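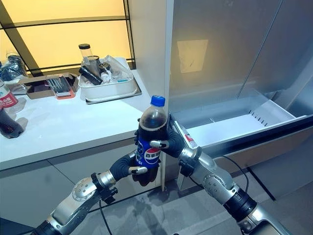 Zulside > Support > Tredosov planner FAQ

Posted Wed 22 April by the Tredosov support team

We get a lot of mail about Tredosov, the two-arm planner in the Zulside toolkit, and plenty of you are asking the same things, so we've gathered the answers on one page. Do write if yours is missing!

Can both hands work on one object?

Yes, and it's one of our favorite features. Turn on shared grasp and the planner treats the object and both hands as a closed loop, so neither arm gets a path the other can't follow. When you want to let go with one side, call release on that hand first and wait for the new contact state (it's easy to forget, and we've all done it).

What does the idle arm do in a one-hand task?

By default it is still planned for, just with a lower weight. It keeps its distance from cabinets and drawer fronts, and you can give it a posture of its own if you like.

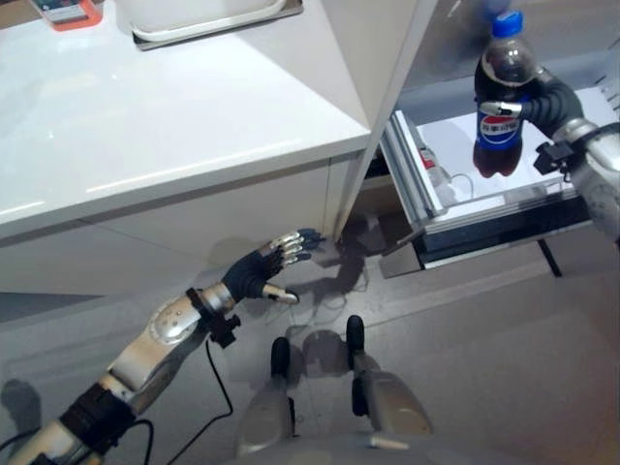
Bottle in the right hand over the drawer, left hand open by the cabinet corner.

How does it cope with an open drawer?

Sasport, our perception module, fits a box to the drawer and hands it over as an obstacle with an open top. Clear bins and shiny counters can leave holes in the depth data, so please look at the fitted box in the viewer before you run anything.

My plan stops with code 626. Help?

That one means the planner used up its 1,000 samples without finding a path. Try raising the limit, or move the base a little closer, and very often you'll be on your way again.

How fast does it replan?

The loop runs at 30 Hz with the Hauser controller. Version 2 is due in August, and we're hoping to do better!

We use cookies to remember your settings. Accept | Manage preferences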